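Intermittent link loss on patch cable, open rack, upper switch
Ticket 786 -- Ritcombe site -- Status: closed
Print this page | E-mail this ticket | 4 comments | 2 shares
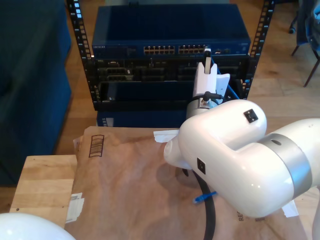
Why does a link drop when the cable still looks plugged in?
The latch on the plug has usually failed or never engaged, so the plug sits a millimetre or so out of the jack and the contacts touch only some of the time.

Reported by: Cayetano Segura
Assigned to: Vittoria Marras
Category: Cabling, layer 1

Initial report
Users on the Tomoana file share lose access for between five and forty seconds at a time. Other services on the same switch are unaffected. The switch log shows the port going down and coming back up, 190 times since the start of February. No pattern by time of day. The port renegotiates at 100 Mb/s on some occasions and at 1 Gb/s on others.

Log

09:15 Counters cleared on the affected port. Neighbouring ports left alone for comparison.

09:40 CRC errors at 265 and rising. Neighbouring ports at zero. Speed and duplex set to auto at both ends, as they should be. Not a mismatch.

09:55 Cable test run from the switch. Pairs A and B pass. Pair C reports open at 0 m, pair D passes. An open at 0 m puts the fault at the near plug or in the jack itself. Test repeated, pair C passes. Repeated again, open.

10:10 Pressed the plug home by hand. Link up at 1 Gb/s. Released it, link held for nearly 2 minutes, then dropped. Latch tab found to be broken off at the root. The boot had been hiding it.

10:20 Checked the jack with a torch. Contacts straight and evenly spaced, no debris. Blew it out anyway.

10:25 Replaced the patch cable with a new Perkis one of the same length. Latch clicks. Tug test passed. Link up at 1 Gb/s, full duplex.

10:30 Counters cleared again. Cable test repeated five times, all pairs pass.

11:30 No errors, no link changes. Old cable cut in half and binned so that it does not go back in the spares drawer.

14:00 Still clean. Handed back to Cayetano Segura for monitoring.

Cause
Broken latch on the switch end of the patch cable. The cable ran to the right of the ports with no slack and its weight was hanging on the plug.

Follow-up
1. Dress the new cable to the rail with hook-and-loop tape, leaving a hand's width of slack at the plug. Done.
2. Tug test the other patch cables on this switch at the next maintenance window. Open, Tudur Harries.
3. Correct the port label in the Trastonska cabling sheet. It still gives the previous port number. Done.

Do not fit a plug with a broken latch as a temporary measure. If no spare is to hand, raise a parts request and move the service to another working cable.

Comments (4)

Kamarul Pillai
Did you try the old cable in a different port before cutting it up? I would have wanted that in the log.

Vittoria Marras
No. The tab was gone and the fault followed pressure on the plug -- that was enough for me. The new cable has been clean in the same port.

Fiachra Mac an tSaoi
Same symptom on our side last year, except the jack was at fault. A bent contact, pair C again. Worth checking with a torch before ordering cables.

Tudur Harries
Item 2 booked for the next window. I will bring spare short cables.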